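Service > Küche und Tisch > Abtropfständer > Vorgang 1247

Betreff: Teller kippen im Abtropfständer, Flecken auf dem Brett
Produkt: Umelari Tellerständer Holz, zwei Leisten mit Stiften
Gemeldet von: Kiri Pirihi
Bearbeitung: Dong-hyun Ha
Status: gelöst, Teil 2 offen

Eintrag 1 – Kiri Pirihi, 13. März
Der Ständer steht bei uns auf einem lackierten Holzbrett, das Brett liegt auf einem Tisch aus Aluminiumprofilen. Flache Teller der Serie Lockyer stehen darin gerade und fest. Die blattförmigen Schalen von Brulleo kippen nach vorn, sobald man sie loslässt. Es passiert in allen Fächern. Beim Einsetzen einer Schale rutscht außerdem der ganze Ständer ein Stück auf dem Lack. Zweites Problem: Unter den Leisten bleiben nach dem Abtropfen matte Streifen auf dem Brett zurück, die sich mit einem trockenen Tuch nicht entfernen lassen.

Eintrag 2 – Dong-hyun Ha
Danke für die Meldung. Bitte prüfen:
1. Sitzen alle Stifte fest? Jeden einzeln mit zwei Fingern drehen. Es darf sich keiner bewegen.
2. Abstand der beiden Leisten messen, innen, an beiden Enden.
3. Liegt der Ständer auf allen Auflagepunkten auf? Leer hinstellen und diagonal auf die Ecken drücken.
4. Wie werden die Schalen eingesetzt, mit der Spitze nach unten oder quer?

Eintrag 3 – Kiri Pirihi
Zu 1: Ein Stift an der hinteren Leiste lässt sich drehen, die anderen sind fest.
Zu 2: Links 70 mm, rechts 61 mm. Die Leisten laufen also nicht parallel.
Zu 3: Wackelt leicht über die Diagonale.
Zu 4: Spitze nach unten. Quer passen sie nicht zwischen die Stifte.
Ich habe den Ständer ausgeräumt und auf dem Brett stehen lassen. Die Glasschale mit den gelben Scheiben bleibt an der oberen linken Ecke, dort stört sie beim Einsetzen nicht.

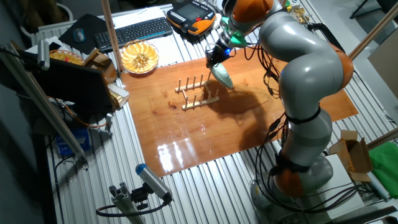 Eintrag 4 – Dong-hyun Ha
Die Maße erklären das Wackeln. Ab Werk sind es an beiden Enden 70 mm. Vermutlich ist der Ständer beim Transport verzogen worden, oder eine Querverbindung sitzt nicht bis zum Anschlag. Vorgehen:
– Ständer umdrehen, die Schrauben der Querverbindungen eine halbe Umdrehung lösen.
– Rechte Seite auseinanderdrücken, bis innen 70 mm erreicht sind. Ein zugeschnittener Karton als Lehre hilft.
– Schrauben über Kreuz anziehen, handfest.
– Den losen Stift herausziehen, einen Tropfen wasserfesten Holzleim in die Bohrung geben, wieder einsetzen und über Nacht stehen lassen.
Für das Rutschen liegen Filzpunkte im Beutel. Bitte nicht verwenden, Filz saugt sich voll. Ich schicke Silikonpunkte Typ Rukley 50, davon je einen unter jedes Leistenende kleben. Die Stellen vorher entfetten.

Eintrag 5 – Kiri Pirihi
Ausgerichtet und geleimt. Jetzt an beiden Enden 70 mm, kein Wackeln mehr. Silikonpunkte sind angekommen und montiert, der Ständer bleibt stehen. Die Blattschalen halten, wenn sie ganz hinten angelehnt werden. In den beiden äußeren Fächern kippen sie noch.

Eintrag 6 – Dong-hyun Ha
Die äußeren Fächer sind für flache Teller gedacht, der letzte Stift steht dort steiler. Für Schalen bitte nur die inneren verwenden. Ich lasse den Hinweis in die Anleitung aufnehmen, bisher fehlt er.
Zu den Streifen: Wurde das Brett nach dem Abtropfen abgewischt oder blieb das Wasser stehen? Und womit ist es lackiert?

Eintrag 7 – Kiri Pirihi
Das Wasser blieb meist bis zum nächsten Morgen stehen. Der Lack ist glänzend, die Sorte kenne ich nicht, das Brett war schon da. Mit lauwarmem Wasser und etwas Essig ist der größte Teil weg, also wohl Kalk. Zwei Stellen bleiben matt.

Eintrag 8 – Dong-hyun Ha
Bitte nicht weiter mit Essig arbeiten, bei unbekanntem Lack kann die Oberfläche stumpf werden. Künftig ein Tuch oder eine flache Schale unter den Ständer legen. Teil 1 (Kippen, Rutschen) schließe ich. Teil 2 bleibt offen, bis die Kollegen vom Lack geantwortet haben.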